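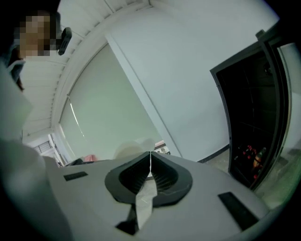 A thin pale strip, slightly creased.

Tastby Schools Past
Monday, July

Right, I promised a thread on the Lalline school and its second classroom, so put the kettle on, this one wanders a bit.

Lalline started as a one-teacher school, like nearly every place along the Renaud road. One room, one stove, a tank at the back and a paddock for the ponies (yes, there was a pony paddock, and yes, the fence was in every single report).

The inspector's book has 98 names on the roll the year the parents first wrote asking for more space. Attendance was another matter – at harvest you could lose half the big kids for weeks, and the department knew it and used it against them.

So the answer came back no. Build up your average attendance, they were told, and write again. I've read the letter more times than I should admit and it still makes me cross!

What I love is what the parents did next. They ran dances in the Mimis hall, supper included, and by the end of winter they'd put together 60 pounds. The department then offered to match it, very graciously, eight months later.

The new room went up on the north side with big windows, and the little ones moved in first. Desks came second-hand from Tastby, some with other children's initials already carved in them, and you can imagine what happened from there.

There's a lovely line in the log about the teacher walking 3 miles each way from her lodgings and asking, very politely, whether the new room might include somewhere to dry a coat. It did! A row of pegs by the chimney.

The school closed when the bus to Renaud came in, and the second room was sold off and carted to a farm out past Mimis. I'm told it was a shearers' kitchen for years. If anyone knows whether it's still standing I would dearly love to hear from you.

I've now typed up some 270 entries from the log book and I'm still only up to the year of the measles, so more to come. If your family went to Lalline, sing out with the surname and I'll have a look for you tonight.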